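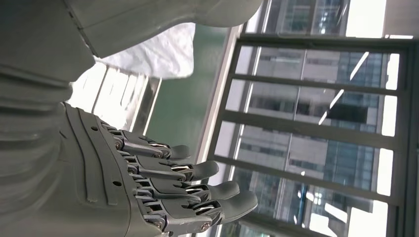
Figure 2. The grey robot hand beside the window grille, four fingers in view.

5.2 Does the wrist view help?

Grilton, the method we set out to repeat, is reported to place soft mailer bags on a scale more reliably when a wrist view is added to the head view. We are less sure. The wrist view changes a great deal as the arm turns, and much of what it takes in has nothing to do with the task. In Figure 2 strong daylight falls on the fingertips and the metal parts of the joints, and a window and a building lie behind the hand. A policy could easily learn the daylight along with the grasp.

We trained two policies on the same 80 demonstrations from the Huritz set, one with the wrist view and one without, and ran each for 15 trials. The policy with the wrist view completed 5 more trials than the other. That sounds like a clear win, and we would have reported it as one had we stopped there. When we repeated the trials with the blinds down, the gap fell to 2. We did not retrain for the second run, so the lower light may simply have hurt the wrist policy — we cannot separate the two effects with the data we have.

A further worry is the measure itself. Skoson, our scoring script, marks a trial as complete once the reading on the scale settles. A hand still resting on the bag can give a settled reading that is wrong. We checked the logs by hand and removed such cases, but the published Grilton results do not say whether this was done.
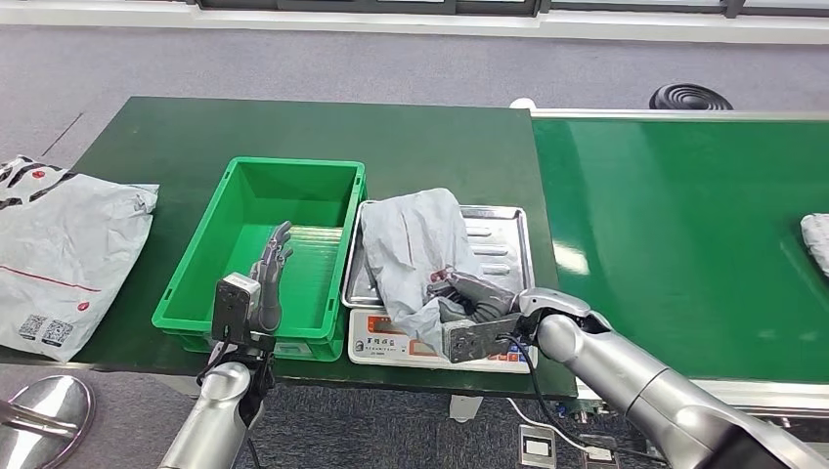
Could a settled but wrong reading be ruled out without checking the logs by hand?

Only if the hand is made to let go and move clear before the reading is taken. We would add that step to any later version of the test, and we would treat scores gathered without it, our own first run included, with some caution.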